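4.3 Where the time goes

Readers who skip to the results table will see that Jolik, the stronger of the two systems we tested, completed a little under half of its kitchen tasks. We would ask them to read this section first. A figure of that sort says very little about whether a machine could be left to clear up after a meal, and we think it has been read too kindly in earlier work, including our own.

The Wostport task set contains 2,501 written household chores, from which we drew 500 for the present study. All of them are run in simulation. Each asks for an everyday result: plates off the table, a cup put away, a door left shut. The robot is given the instruction in plain English and a fixed allowance of time, and is scored on the state of the house at the end. Nothing is awarded for a good attempt. We kept the scoring rule from the June trials, although several of the reviewers of that report found it harsh, as a person who has asked for the table to be cleared is not much helped by a robot that has nearly reached it.

We logged 1,026 attempts across both systems and sorted the failures by the stage at which they happened. We had expected most of them to come at the moment of picking something up. Grasping is the part of the problem that attracts the most published work, and thin or flat items such as plates are known to be awkward. In practice a large share of attempts went wrong earlier, before the robot had come within reach of the thing it was meant to handle. It stopped in a doorway, turned back, or used up its allowance making small corrections of its arms against a door or a wall.

Chauke, which plans its route and its arm movements together, was more prone to this than Jolik. Its makers describe the joint planner as an advantage, and in open rooms it may well be one. In narrow approaches it seemed to us to make matters worse - each small change of arm position set off a new route, and each new route asked for another change of arm position. Jolik, which finishes moving its base before it considers its arms, looked cruder and wasted less time.

Doors deserve a word of their own. A person carrying a tray will push a door with a hip or a foot and think nothing of it. Both of our systems treat a door as an object to be dealt with by a gripper, which means stopping, lining up, reaching and checking. Where the door stands close to a wall there is not much room in which to do any of this. Figure 6 shows an approach of this kind, with the table that has to be cleared still some way off across the blue floor.
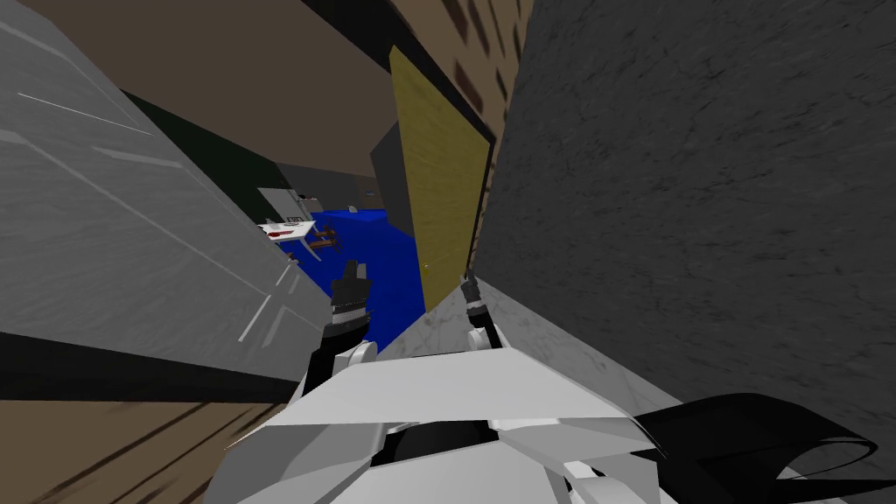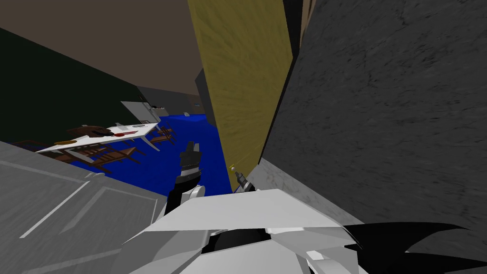

Figure 6. Two simulated views from a table-clearing task, both with the grippers held out ahead of the robot's body. The table and chairs are in the room beyond.

It may be objected that a house could be arranged to suit the machine, with wider openings and doors that are kept open. We have some sympathy with this, and the Nullemness group has argued for it at length. But the claim made for general household robots is that they will work in homes as they stand. If the doors must be taken off first, the saving in labour ought to be worked out again with the joiner's bill included.

A second objection is that simulated failures are not real ones. This is fair, and it cuts both ways. Our simulator has no loose rugs, no pets and no steam, and the lighting does not change halfway through a task. The robot's joints do not wear. We can think of more reasons why real kitchens would lower the scores than reasons why they would raise them, though we have not tested this and make no estimate of the size of the gap.

We also looked at whether more time would help. Doubling the allowance brought a modest gain for Jolik and almost none for Chauke. Attempts that had stalled at a doorway mostly went on stalling there. When extra time did lead to success, it was usually on tasks where the robot was already at the table and needed a further try at an item it had dropped or missed. We take this as a sign that the two kinds of failure are different in nature and should be reported separately. The usual single success score hides this, and Section 5 sets out the split form of reporting that we would like to see used instead.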